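本项目在共享工坊 Mondside 内完成，项目代号 Skelleo，5 月 14 日星期一提交。题目是用单臂机械手配合圆形转台，把混放的小杯子按颜色分拣到料盒里。实体设备搭建之前，先在仿真环境中把布局和动作跑通，本报告主要写这一部分。

## 一、布局

场地按工坊里靠墙的那块区域建模，地面铺一张长垫，设备都放在垫子上。机械臂装在浅绿色底座上，底座靠近垫子远端。转台在左，蓝色料盒在右，机械臂从两者后方伸过来。转台带一圈凸起的边沿，盘面上有一根隔板，从中心轴附近伸向远侧边沿。

最初的方案是把料盒放在转台正前方，试过之后发现腕部需要翻转的角度太大，线缆绕环容易蹭到边沿，于是改成左右并排。

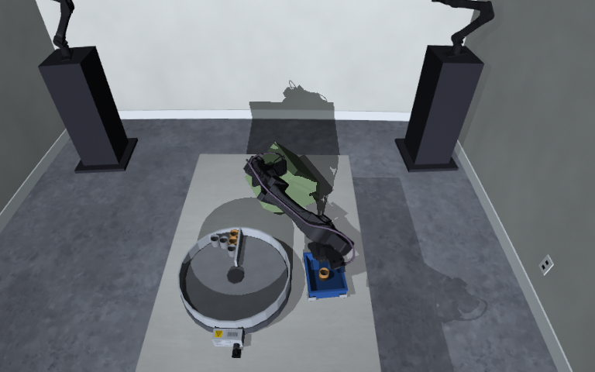
图 1 并排布局，橙色杯位于料盒内，夹爪在料盒上方

## 二、控制程序

控制程序命名为 Akora，分为取料、移送、放料三段。每段结束后检查一次关节角度，超出容差就停在原位，等待人工复位。转台的转动由单独的脚本负责，通过一个标志位与机械臂同步。机械臂在盘面上方时，转台不允许转动。

颜色判断用的是色相阈值。橙色和灰色差别明显，基本不需要调参，但阴影落在盘面上时灰色杯的亮度会下降，早期版本因此漏检。后来去掉了亮度条件，只看饱和度。

## 三、测试

测试共记录 452 次抓取，分 9 组进行，日志合计 1923 行。失败主要有两类：

- 杯子贴着隔板，夹爪下探时碰到隔板上沿；
- 杯子之间间距过小，夹住一个时把旁边的带倒。

第一类通过把接近方向偏转一个小角度解决。第二类还没有完全解决，目前的做法是先取外侧的杯子。复查失败记录时，我们把抓取前后的画面与关节数据对照，重点看隔板旁边杯子的排列，以及线缆在腕部外侧弯出的弧度。

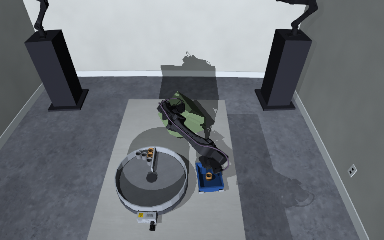 ## 四、遗留问题

1. 线缆在仿真中按固定长度处理，实物会更软，弯曲半径需要重新量。
2. 料盒位置目前写死在配置文件里，移动料盒后必须手动改坐标。
3. 转台停止时有轻微过冲，Akora 里加了短暂延时，占用了节拍时间。

下一步先在工坊做底座和料盒的固定孔，再接转台电源。实物联调计划放在 12 月。配置文件和日志存放在工坊共享盘的 Skelleo 目录下。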